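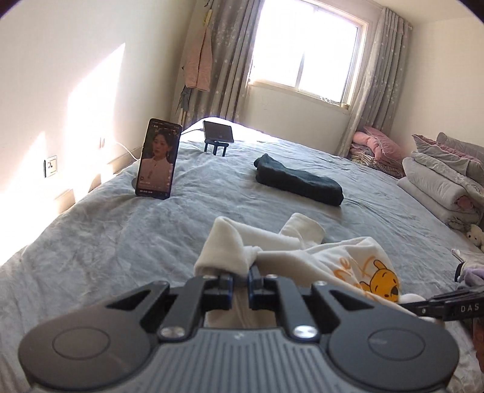

Dilek Türkmen answers the door with a screwdriver behind one ear and tells me to mind the box of screws. I've come out to Wasside to talk about the hand-held grippers she and Ajith Menon have been putting together, and within two minutes I've been handed a mug of tea and a bag of spare fingers.

"Everyone wants to see it fold something," she says. "Nobody wants to hear about springs."

I do want to hear about springs, as it happens, so we start there. The first version, built last August, had one that was far too stiff. Dilek could squeeze it for a few minutes before her thumb gave out. "I'd pick up a T-shirt, put it down, and have to go and shake my hand around in the kitchen," she says. Ajith swapped it for a softer one out of a dead stapler and they've never gone back.

Why laundry, though? Why not blocks, or cups, like the rest of the hobby crowd?

"Cups are easy!" says Ajith, who has wandered in with a laptop under his arm. "A cup is the same shape every time you look at it. Kids' clothes are chaos. You grab a corner and the whole thing flops over and now you can't find the corner."

The idea is that you wear the grippers out, so to speak, doing ordinary chores on an ordinary bed, and the recordings go towards teaching an arm they haven't finished yet. They've got 392 recordings they're happy with out of 1,254. I ask what went wrong with the rest and they both laugh for quite a while. Bad lighting in plenty of them, apparently – strong sun through a window is a pain – and a whole batch where the clock on the left hand had drifted from the clock on the right.

Fingertips are the current argument. Dilek likes them short, because you can feel where they are. Ajith wants them longer for socks. "He's wrong," says Dilek, quite cheerfully. They've made 6 pairs so far and the losers live in an ice cream tub.

The arm itself is at the shared workshop in Dotcombe, in pieces, waiting on a shoulder bearing. Serpil Duman is doing the wiring there and has banned both of them from touching the loom until she's labelled it. I ask when it might fold its first shirt.

"Ask Serpil," says Ajith.

"Don't ask Serpil," says Dilek, and goes to put the kettle on again.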